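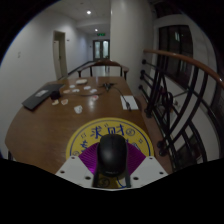 4.2 Capacidade nominal e volume utilizável

A literatura comercial sobre reservatórios domésticos de águas pluviais trata a capacidade nominal como se fosse água disponível. A ficha técnica indica um número, o comprador divide-o pelo consumo diário da casa e obtém dias de autonomia. O procedimento é cómodo e foi adotado, com poucas reservas, em vários dos guias de dimensionamento que revimos na secção 2. Os nossos dados não o sustentam.

O caso mais simples é o do reservatório Dukberg de 3.000 litros, o modelo mais frequente na amostra. A saída inferior está colocada acima do fundo, como convém a quem não quer sedimentos na torneira, e o tubo de descarga de superfície fica abaixo do rebordo. Entre a zona morta inferior e a folga superior perdem-se 600 litros. O utilizador que acredita ter 3.000 litros tem, no melhor dos casos, 2.400. Nenhum dos folhetos que consultámos menciona a diferença – o que não surpreende, visto que nenhuma norma aplicável ao produto obriga a fazê-lo.

A Figura 4 apresenta a relação entre volume nominal e volume utilizável para os 28 reservatórios instrumentados. Convém lê-la com prudência. A reta de regressão parece convincente, mas o ajuste é dominado pelos reservatórios maiores. Nas unidades estreitas, de encostar à parede, a dispersão é tal que não nos parece legítimo propor um coeficiente único, embora tenhamos visto coeficientes desse tipo defendidos com amostras menores do que a nossa.

Figura 4. Volume utilizável em função do volume nominal, por geometria do reservatório (n = 28). Círculos: secção circular. Quadrados: perfil estreito. A linha tracejada indica igualdade entre os dois volumes.

O segundo problema é o desvio das primeiras águas. O dispositivo Tromis, instalado em todas as habitações de Utari, rejeita 200 litros por evento antes de admitir água no reservatório. Em chuvadas longas o efeito é desprezável. Em chuvadas curtas, que no sítio de Utari são a maioria entre março e o fim do verão, pode absorver a totalidade do escoamento útil do telhado. Registámos eventos em que o udómetro marcou precipitação e o nível do reservatório não se alterou. Um modelo de balanço diário que ignore o desvio contabiliza essa água como armazenada e depois atribui a discrepância a fugas ou a erro do sensor. Suspeitamos que parte das «perdas não explicadas» descritas em trabalhos anteriores tenha esta origem, mas não dispomos dos dados brutos para o verificar.

Testámos ainda o método de Unnithan, que corrige o volume nominal por um fator dependente apenas da área de captação. A sua atração é evidente: exige um único dado, fácil de obter numa planta. O desempenho foi medíocre. O método acerta na ordem de grandeza nos telhados grandes e sobrestima sistematicamente a autonomia nos pequenos, precisamente onde o erro tem mais consequências para quem lá vive. A versão simplificada, distribuída como folha de cálculo, agrava o problema ao arredondar o fator para cima.

Não pretendemos com isto que os reservatórios sejam inúteis ou que a poupança de água da rede seja ilusória. As habitações da amostra reduziram o consumo da rede, e a redução persiste quando se excluem os meses mais chuvosos. O que contestamos é a passagem, demasiado rápida, de um número gravado no plástico para uma estimativa de segurança hídrica. Também a nossa estimativa tem fragilidades. Os sensores de pressão foram calibrados uma só vez, no momento da instalação, e a altura da zona morta foi medida com o reservatório vazio, pelo que a deformação das paredes sob carga não entra no cálculo. Nos modelos de polietileno de parede fina essa deformação pode compensar uma fração da perda, em proporção que desconhecemos.

Na secção 4.3 o balanço é repetido com passo horário, usando o volume utilizável medido em cada unidade e o desvio Tromis como parâmetro explícito.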